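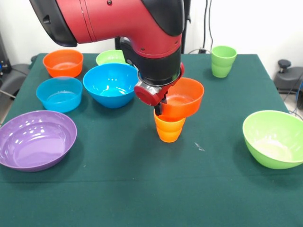

The Town That Comes Back Every October
by Harpreet Thibodeau

I read Nolteto in one go on a delayed train, got off a stop too late and had to pay for a taxi, and I still think it was a bargain. If you haven't met it yet, it's a time-slip novel by Flora Lindsay, 186 pages long, put out by Grewal, a press so small that the first copy I ordered came in a reused envelope with somebody else's address crossed out.

The set-up goes like this. Maud Carrow, a piano tuner with a bad knee and an overdue gas bill, is sent to a village called Dastville to look at an upright in the chapel. She tunes it, plays a scale to test it, and when she opens the chapel door the village has gone and there's a harbour town in its place. That's Nolteto. It has trams and a fish market and a mayor who is in love with the wrong sister, and it only exists for one night each October. Maud has until morning to get back. She doesn't, of course, or it would be a very short book.

I do love a time-slip. I grew up on the library van kind, where a lonely child finds a garden or a clock or a loose brick, and I've never grown out of it. What I don't love is the modern habit of explaining the thing to death. I've sat through chapters of diagrams! Lindsay gives you a piano and a door and leaves it at that, and I was so grateful I nearly wrote to her there and then.

I did write in the end, and we met at her kitchen in Feltville, where she's lived since her second marriage. She made a lemon cake that had sunk in the middle and cut me a piece from the edge. She's quick and funny and swears a good deal more than her characters do.

The book took her five years, most of it written before work. Her first draft had Maud as a young woman (a student, very beautiful, she said, pulling a face) and it wouldn't move. Then she had her own knee operated on and spent weeks going up the stairs on her bottom, and Maud turned into a woman in her fifties who has to think before she runs for a tram. There's a chase across the fish market that is funny and frightening precisely on account of that knee. 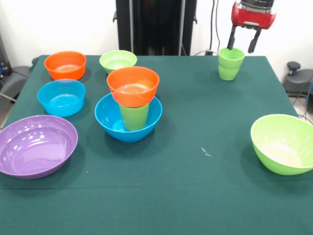 Do you need to know anything about pianos to enjoy it?

None at all. There are two pages early on about tuning pins and felt, and they're lovely, but you can let them wash over you and you won't miss any of the plot.

I asked about the sisters, too, as they seem to be what readers argue over. Ines and Paula run the tram depot between them and haven't spoken in years, so they pass messages through the ticket boy. Everybody in town knows which of them the mayor ought to marry except the mayor. Lindsay wrote that whole strand in a fortnight, lying on the sofa, and says it's the only part of the book that came out more or less as it is now. She took their quarrel from two great-aunts of her own, though she wouldn't tell me what the aunts had fallen out over. A sideboard, I think. She went rather vague.

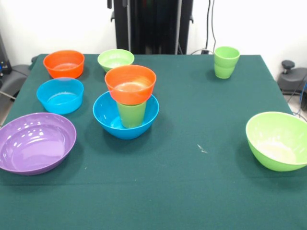 The ending has split people, and I'll tread carefully. On page 147 Maud gets her chance to go home, and what she does with it made me put the book face down on the train table and look out of the window for a bit. My sister thinks it's a cheat. I think it's been coming since the very first scale in the chapel, and if you go back and read that chapter again there's a line about the bottom octave that gives it away. Lindsay wouldn't take sides. She just cut more cake.

I have my grumbles. The mayor makes too many speeches, and there's a dream in the middle that could go without anyone missing it. The dialogue sometimes gets so clipped that I lost track of who was talking and had to count back up the page with my finger. And I wanted far more of Dastville, which gets hardly any room before it vanishes.

There will be a second book. It follows the ticket boy, grown up and on the wrong side of the door, and she's written about 100 pages of it. I asked to see the first one and she laughed and put the kettle on again. I'd have read it standing up in the hall with my coat on.

Nolteto by Flora Lindsay is out now in paperback from Grewal.

Comments

tramspotter_jo
Team Paula all the way. Ines had every chance to apologise and she sent the boy with a BUN.

Margaret W.
I'm with your sister, I'm afraid. I felt cheated and I was in a bad mood all evening. Will still be buying the second one.

oldpinblock
Retired tuner here. The tuning pages are very good apart from one thing about the dampers, which I won't go into as my wife says I've gone into it enough.

kezzab
Does anyone know if there's a large print version? My mum would love this, she reads anything with a harbour in it.

tramspotter_jo
@kezzab not that I've found, but the ebook is fine if she has a tablet, you can make the letters as big as you like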